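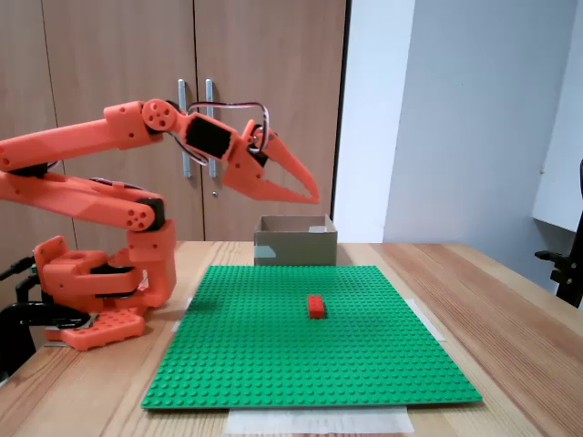
Briem Control Software: Frequently Asked Questions

What does Briem do?
Briem reads the joint positions of a small tabletop arm, plans a path to the next target and sends commands to the servos. It is maintained by the Ivard software group and is used in all courses at the Barnirley site.

How fast does the control loop run?
The default rate is 100 Hz. Camera input is handled separately at 30 frames per second, and the planner always uses the most recent complete frame.

Can I use the planner without the perception module?
Yes. Target positions may be entered by hand in the task file. Brakutden, the perception module, is optional and must be enabled under Settings.

Why does the arm stop before it reaches the target?
The most common cause is a joint limit in an outdated calibration file. Run the calibration tool again and restart the planner. If the fault remains, check the log for error 7 – this indicates a lost servo connection.

Are recordings from earlier versions supported?
Recordings made with version 6 or later open directly. Older files must be converted with the import tool before replay.

Where should faults be reported?
Please use the Ivard support form and attach the log file and the task file. Requests received after 4 p.m. are read the next working day.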